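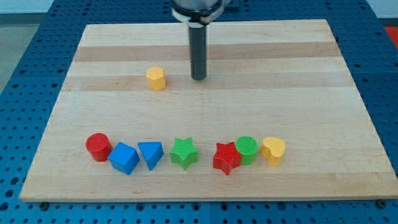 Figure 3. The pushing cell with the rod tool mounted and eight blocks on the board.

3.2 Cell setup and upkeep

All trials were run in one cell at the Rekcombe lab. The arm works over a perforated table, and the blocks rest on a flat board of light wood strips (Figure 3). We chose wood over bare table because the small blocks tended to catch on the edges of the holes when pushed slowly. Dark-headed bolts set into the table hold the board. They are checked with a hand wrench at the start of each day, and if any has turned, the board position is measured again before work goes on.

The tool is a single straight black rod with a rounded tip, hanging from the metal flange of the arm. It has no moving parts. The gap between tip and wood is set with a feeler gauge at the middle of the board and then checked near each corner. Too small a gap leaves marks on the wood; too large a gap lets the tip ride up over a block that has tipped over.

The blocks are plastic prisms in plain colors: cylinders, stars, a cube, a triangle, a hexagon and a heart. Their side walls are slightly ribbed, and fine plastic dust builds up on the board over a long session. We wipe the board with a dry cloth after every 68 trials. An early attempt with a damp cloth changed the sliding behavior for almost 84 trials, and those runs are left out of the results.

The rod was replaced once. On Wed 7 July, after 1131 trials, the logs showed a steady sideways offset in the contact point. The rod had worked loose in its clamp and its tip was worn on one side. We fitted a new rod from Stillus, tightened the clamp, and repeated the tool calibration with the Trusterden routine, which touches the tip to a fixed pin from several directions. The 209 trials recorded between the first sign of the offset and the repair were run again with the new rod.

Worn blocks are reprinted from the same files. A block is retired when an edge is visibly rounded or when it rocks on a flat surface. Reprinted blocks are weighed before use, and the weight is entered in the cell log next to the trial number at which the block was swapped in.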